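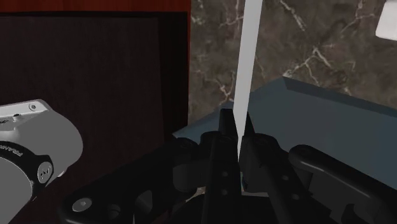

# Kidis opens orders for the Neklow 3 compact wagon

DERNDALE, Friday, October 22, 2021 – Kidis today opened orders for the Neklow 3, the third generation of its compact wagon. Deliveries to retail customers begin in February. Fleet allocations are handled separately through the Heinonen dealer group.

The Neklow 3 keeps the wheelbase of the outgoing car. The rear overhang is longer, and the load floor now sits level with the tailgate sill when the adjustable floor panel is in its upper position. With the panel in the lower position, a covered compartment beneath it holds the tire repair kit and the luggage cover.

## Powertrain and chassis

Two engines are offered at launch, one gasoline and one plug-in hybrid. Both drive the front wheels. The gasoline version comes with a six-speed manual or a dual-clutch automatic, while the hybrid is sold with the automatic only.

The rear axle has been revised. A multi-link layout replaces the torsion beam on all versions, and the spring rates have been reset to suit the heavier rear structure. "The old car settled too far with a full load and a trailer," said Jonalyn Sebastian, chief engineer for the Neklow program. "We moved the damper mounts outward and changed the bump stops. Ride height at maximum load is now 20 millimeters higher." 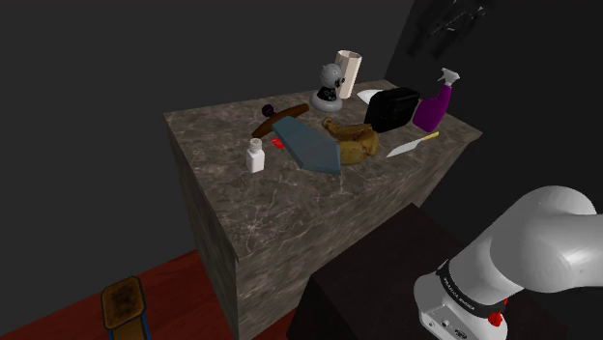
Towing preparation is standard on the hybrid and optional on the gasoline car. The tow bar is detachable and stows under the load floor. Roof rails are fitted to all versions and accept the existing Kidis crossbars.

## Cabin and equipment

The driver's display and center screen run on a single control unit. Heating and fan speed are operated by rotary switches below the screen. The rear seat folds in a 40/20/40 split, released from the cabin or from levers inside the tailgate.

Lane-keeping assistance, a rear camera and parking sensors front and rear are standard. Adaptive cruise control is included with the automatic transmission.

## Availability

Orders can be placed at all 291 Kidis dealers. Demonstration cars will reach larger showrooms first – dealers will confirm local dates. "Customers with an open order for the previous model may transfer it without losing their place in the queue," said Nelli Lappalainen, head of sales operations. Transfers must be requested in writing before the car enters production.

Prices and full technical data are available from dealers on request.

## Press contact

Kidis Communications, Derndale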